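3.2 Coat length and the kennel records

I came to the Stostthorpe ledgers expecting to spend a week on them and ended up spending most of a winter. Lachlan Moncrieff had kept them going after the club folded, and he let me photograph every page at his kitchen table while two elderly Chihuahuas slept on the paperwork. There are 486 litters in all, each with sire, dam, coat and colour, and a remarks column that I grew very fond of. ("Good mover, hates rain" appears against one dog and all four of her daughters.)

Coat was the easy bit. Long coat is recessive to smooth, so two long-coated parents should give long-coated puppies and nothing else. Where the ledgers broke that rule I went back to the page itself, and nearly always I'd misread the handwriting. A few entries stayed awkward. I suspect some puppies were written up as smooth at eight weeks, when the coat hasn't properly come in, and then never corrected. I left those litters in the main table but took them out of the coat analysis, and I've marked them so anyone who disagrees can put them back.

Colour was much harder work. Breeders use "blue" for a dilute black, which is fair enough, but the ledgers also have "steel", "slate" and, in one glorious run of entries, "pigeon". I lumped all of these together as blue. Chocolate and fawn gave me less bother. Tricolour I kept as its own group, even though a blue tri is obviously also a blue, and so a dog can be counted in both.

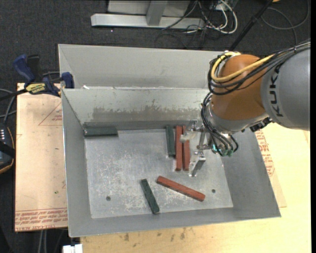
Figure 4. Robot arm and green and red blocks in a two-part metal bin.

Once the litters were sorted I could get on with the pedigrees. I typed in 1729 dogs, counting ancestors who appear only as a name on somebody else's line, and used Sodix to draw the trees and work out the inbreeding coefficients. It's a friendly enough program, though it sulks over accented letters, and the Tănase line went in three times under three spellings before I caught it. If you've had an early copy of my data, please bin it and ask me for the newer one!

The Tănase dogs matter a good deal here. Nearly every blue long coat in the later ledgers goes back to one bitch of that line, Ullia, who came to Stostthorpe as a youngster and was bred from twice. She never did much in the ring (the remarks column says "shy of the table") but her sons did, and people queued up to use them. By the last ledger she sits on both sides of most of the pedigrees I looked at, often more than once on each side.

How much that matters depends on what you're after. For a breeder chasing a settled type, coming back to Ullia again and again made good sense, and the show results bear that out. For the health of the dogs I'm less comfortable. The ledgers record puppies born and puppies registered, and the gap between the two is wider in the closely bred litters – though small bitches have small litters anyway, and losing one puppy out of two looks dreadful on paper. I come back to this in section 4, where the litters are split by the size of the dam.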